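10 August 2018
bench notes, food storage / bag closures

Started late, Stedetti delivery came while I was still clearing the long table. Signed for it, shelved it, not opened yet. Back to the zipper bags.

Where we are: two kinds of bag left in the running. Amin (plain press seal, thick film) and Zolleck (thinner, longer, cheaper). The Dorkivby ones are out as of May, seams let go at the corner when you fold them. Don't reorder. There's still a carton under the sink, use those up for screws and labels, not food.

Question for this week is simple, how long does whole produce hold in a closed bag on the shelf vs in the fridge, and does the closure stay closed when people handle it the way people handle things. Not gently.

Setup. 16 bags per kind. Half shelf, half fridge drawer. One piece per bag, whole, unwashed, stem trimmed short if its long. Weigh bag and contents together before sealing, write weight on tape, tape on the OUTSIDE (last time somebody put it inside and the ink ran). Press the air out flat with the palm, then close from one end to the other, run thumb and finger back over it once.

First batch weights all over the place bc the scale was sitting on a cable. Threw those out, rezeroed, did them again. Heaviest one so far 333 g, which is too big for the bag really, the closure sits under tension the whole time. Leave it in but mark it.

Fridge at 5 C, checked morning and after lunch, same both times. Shelf side is warmer than I'd like, blinds down from now on please.

Closures. This is where I lost most of the morning. With something round in the bag the two sides of the zipper don't want to lie together, one side runs longer than the other and you get a wave in it. Looks shut and isnt. Go by feel, you want the little ridge the full length. If there is any twist in the film stop, lay it down, smooth it out, begin again.
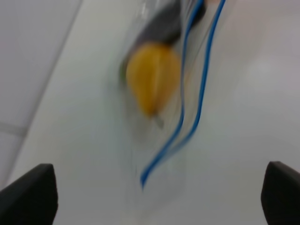

Gwenllian Howells thinks we are closing them in the wrong order. Her way is to shut the zipper nearly all the way first, leave a finger's width at one corner, push the air out through that and then finish. Says if you flatten the bag before closing, the film drags on the produce and pulls one track ahead of the other, and no amount of pinching gets it back. She also wants the contents down at the bottom end before anything else happens, with a good hand of empty film between it and the zipper.

Fair. Tried her order on the next few. Less wave, slower though. Doing the rest of the shelf set her way and noting which is which with a G on the tape, otherwise the comparison is worthless.

Squeeze check, new: after closing, press with flat hand, count to 20, listen. Any hiss = fail, reseal once, second fail goes in the fail tray with the bag still on it. Don't take the contents out, I want to see where it leaked.

To do
- rest of shelf set, Gs only
- reweigh everything tomorrow, same scale, NO cable
- ask Zolleck if the wider bag comes in the same film
- more tape, the narrow kind peels in the fridge
- open the Stedetti boxes and check them agianst the slip

Fridge drawer is full, please don't put lunches in it.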